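Kalimik Faceted Tumbler, Clear

Lovbridge Housewares > Drinkware > Everyday plastic

Set of 6, clear
Also sold by the case of 30

We have carried the Kalimik tumbler for a good many seasons now, and it's still the cup we reach for when somebody calls and asks for something cheerful that the kids can carry out to the porch without the grown-ups holding their breath. It's a clear plastic cup with a wide, round mouth and flat little facets all the way down to a smaller base, so it has a bit of the look of the old diner glasses many of us grew up with, and it weighs next to nothing.

The facets are pretty (we think so, anyway!), but they also give your fingers something to hold on to, and customers who have trouble with smooth glasses have told us that they appreciate it. The wide mouth takes ice cubes straight from the tray, and you can get a sponge all the way to the bottom.

The details

Material: clear plastic, BPA free
Finish: faceted sides, plain rim
Stacking: yes, up to 20 high if your cupboard allows it
Dishwasher: top rack only
Microwave: no
Hot drinks: no, please use the Arai mugs for coffee and tea

A word about washing. Plastic likes to hang on to water spots a little longer than glass does, and if that bothers you, a splash of white vinegar in the rinse clears them right up. Stand the cups in a rack to drain and let them dry all the way before you stack them, or they will stick together and you'll be standing there twisting them apart while your guests wait for their lemonade. If it happens anyway, run warm water over the outer cup for about 20 seconds and they should let go.
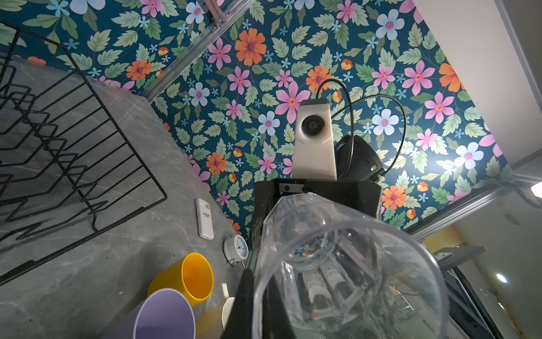
Photo: Rasmus Laur for Lovbridge

Up close you get a good sense of how see-through the clear version is, even with a wallpaper as lively as that one, all pink flowers and orange daisies on deep teal. We also stock the tumbler in smoke and in pale amber, and both of those will be back in December.

Goes nicely with: Fikurik pitcher with lid, Arai serving tray, Kalimik dessert bowls

Replacement cups are sold singly, so if one goes missing at a picnic you needn't buy a whole new set. Just write "single" in the order notes along with the color you need.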